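Keeping grip pads going on a hand-held gripper

These notes come out of a build we did in the shared workshop at Haltville. Luuk Boersma cut the parts, I did the pads and the wiring, and Emiko Shibata does most of the picking up. The tool is held in the hand and squeezed, and a camera on it records what the fingers do. Later the recordings go to the small arm on the back bench, which we call Thomas. Most of what follows is about the pads, as they are what you will spend your time on.

Cutting the pads

Cut the pad material a little larger than the face of the block and trim it after it is stuck down. Use a new blade. An old one drags the fibers and you get a fuzzy edge that starts to lift within a few days.

Round the corners before you stick the pad on. A square corner catches on everything, cloth most of all. I use a coin as a guide.

Wipe the block with rubbing alcohol and let it dry. Then keep your fingers off it. Press the pad down from the middle outward and leave it clamped overnight between two scraps of wood with baking paper against the pad.

Don't use super glue. It sets hard, the pad goes stiff at the edge, and the next pad has to go on over the lumps. Thin double-sided tape holds well enough and peels off in one piece if you warm it with a hair dryer first.

When to change them

Our first set did 3000 grips, which was too many. Now we look them over every 100 and change them when an edge has come up far enough to get a fingernail under. A loose flap can fold over as the fingers close, and then the object sits crooked. You also get threads on the table, and they show in the recordings.

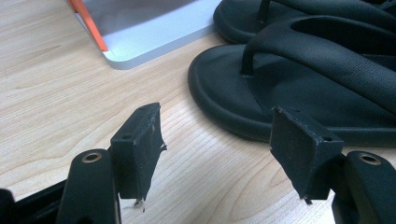
Frayed pads on both fingers, with the flip-flops on the table.

If only one pad is worn, change both anyway. A new pad against an old one pulls things to one side. Write the date on a strip of masking tape and stick it inside the lid of the parts box. Ours says 28 April 2023 for the set before this one.

Between changes, snip loose threads with nail scissors. Don't pull them. A thread that looks short may run the whole width of the pad.

Practice objects

Shoes are good to practice on. A flip-flop can be picked up by the strap or by the edge of the sole, and the two feel quite different through the handle. Go for the sole first. Come in low with the fingers level and squeeze slowly – foam gives, and if you rush it the shoe jumps out.

Putting two shoes together as a pair is harder than it sounds. Move one, let go completely, back off, then go for the other. Emiko needed 27 tries before she had a run she wanted to keep.

Brush the soles before you start. Grit gets into the pad and you can't get it out again.

Screws and joints

Check the screws on the pad blocks each time you change the pads. Snug is enough. If a screw keeps working loose, put a dab of nail polish on the threads.

Open and close the fingers five times before each session and listen. A click usually means a joint needs cleaning. Use a dry brush on ours, never oil, as it creeps down to the pads and the tape lets go.

Store the tool with the fingers open. Left closed through July, one of our sets stuck face to face and tore when we opened it.

Comments (3)

Arnout Van Hecke
Have you tried bicycle inner tube? I cut pads from an old one and they wear better than fabric, but they do leave black marks on anything pale.

Rianne Dijkstra
The hair dryer tip worked. I had been scraping mine with a putty knife and gouged one of the blocks. Can that be filled, or should I make a new one?

Stijn Jacobs
Rianne – a shallow gouge can be filled with epoxy and sanded flat on a piece of glass. If it goes as deep as the screw holes I would make a new block.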